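Wohnung verkaufen, Teil zwei: die Besichtigungen

Im Februar haben wir die Wohnung inseriert, 71 Quadratmeter, zweiter Stock, Balkon nach Westen. Den Text für das Inserat habe ich selbst geschrieben. Der Vorschlag der Maklerei Broden war mir zu blumig, da stand etwas von einem Wohntraum für Anspruchsvolle, und wir haben eine Küche von 1998. Ich habe also hingeschrieben, was da ist: Lage, Baujahr, Heizung, Hausgeld, Zustand der Fenster. Die Küche auch.

Broden haben wir trotzdem behalten, allerdings nur für die Unterlagen und den Notartermin. Die Besichtigungen wollten wir selbst machen. Das spart einen Teil der Provision, kostet aber Zeit, und zwar mehr, als ich gedacht hatte. Am ersten Abend waren schon so viele Anfragen im Postfach, dass ich eine Tabelle anlegen musste. Viele schreiben nur einen Satz und keinen Namen. Denen habe ich zurückgeschrieben und um eine Telefonnummer gebeten, die meisten haben sich dann nicht mehr gemeldet. 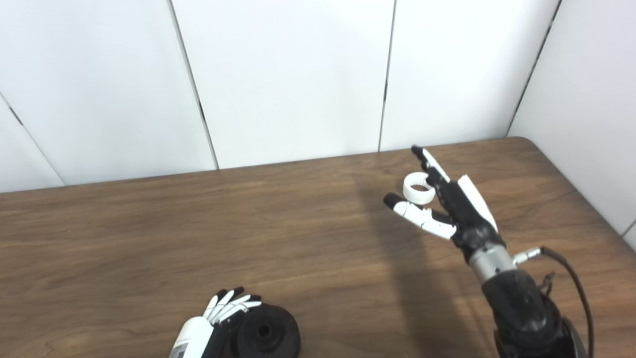
Stamatia Gavalas schrieb dazu unter den ersten Teil, sie würde ohne Finanzierungsbestätigung überhaupt niemanden mehr in die Wohnung lassen. Bei ihr seien drei Paare mehrfach gekommen, hätten Möbel ausgemessen und am Ende nicht einmal einen Banktermin gehabt. Eine formlose Bestätigung bekomme man in zwei Tagen, das könne man verlangen.

Beim ersten Termin habe ich das noch nicht verlangt, danach schon. Einige fanden das übertrieben, aber die Gespräche waren hinterher kürzer und genauer. Wir haben sieben Besichtigungen gemacht, jeweils einzeln und mit einer halben Stunde Abstand. Sammeltermine mag ich nicht, man kann keine Frage in Ruhe beantworten, und im Treppenhaus stehen dann alle vor der Tür von Frau Nachbarin im Erdgeschoss.

Gefragt wurde fast immer dasselbe: Wie hoch ist die Rücklage, wann wird das Dach gemacht, hört man die Straße. Die Protokolle der letzten Eigentümerversammlungen hatte ich ausgedruckt dabei. Das würde ich wieder so machen. In den Protokollen steht auch der Streit um den Fahrradkeller, den hätte ich sonst vergessen zu erwähnen.

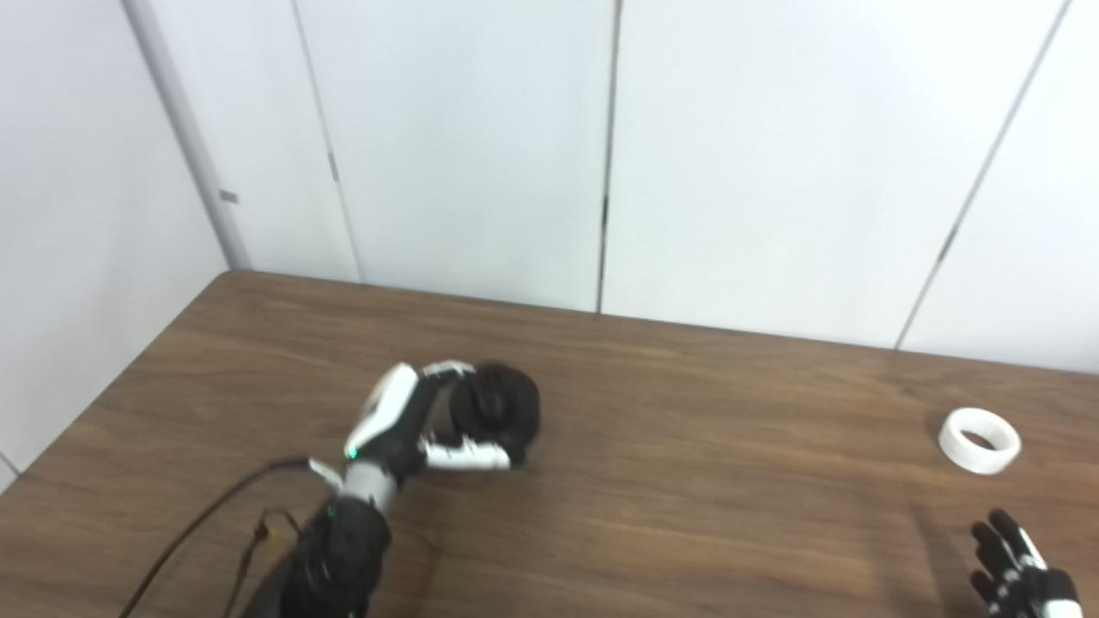
Beim Preis waren wir unsicher. Die Bewertung von Rivell lag deutlich über der von Broden, die Begründung war allerdings dünn, zwei Vergleichsobjekte, eines davon ein Neubau. Wir haben uns an die niedrigere Zahl gehalten und etwas aufgeschlagen. Vitalii Pavliuk, der die Wohnung jetzt bekommt, hat einmal nachverhandelt, wegen der Fenster zum Hof. Wir haben uns am Telefon geeinigt, nach etwa 200 Sekunden, wenn ich der Anrufliste glaube.

Den Energieausweis hatten wir zu spät bestellt. Er muss bei der Besichtigung vorliegen, und der alte war abgelaufen. Das hat uns eine Woche gekostet, in der ich Termine verschieben musste.
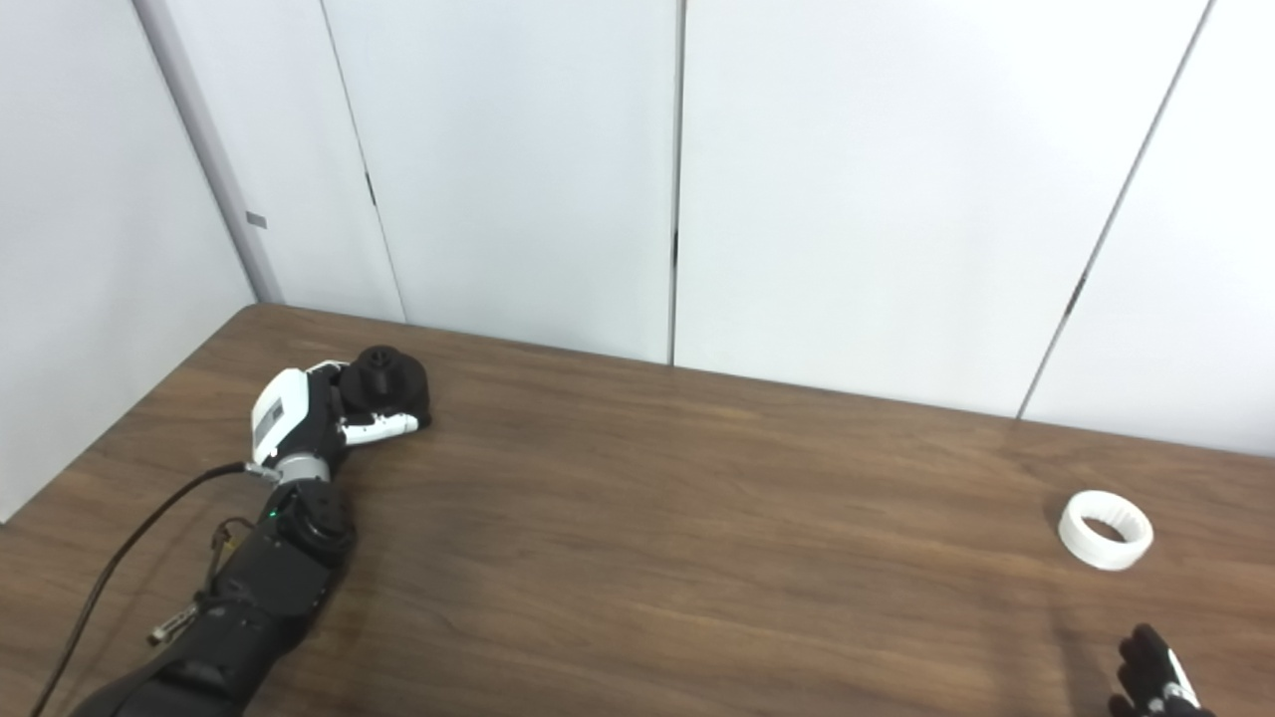

Offen ist jetzt noch die Übergabe. Der Einbauschrank im Flur bleibt drin, die Lampen nehmen wir mit, der Kellerschlüssel ist nur einmal vorhanden und muss nachgemacht werden. Das kommt alles in den Vertragsentwurf. Den Zählerstand lesen wir am Übergabetag gemeinsam ab. Zum Notartermin schreibe ich etwas, wenn er gewesen ist.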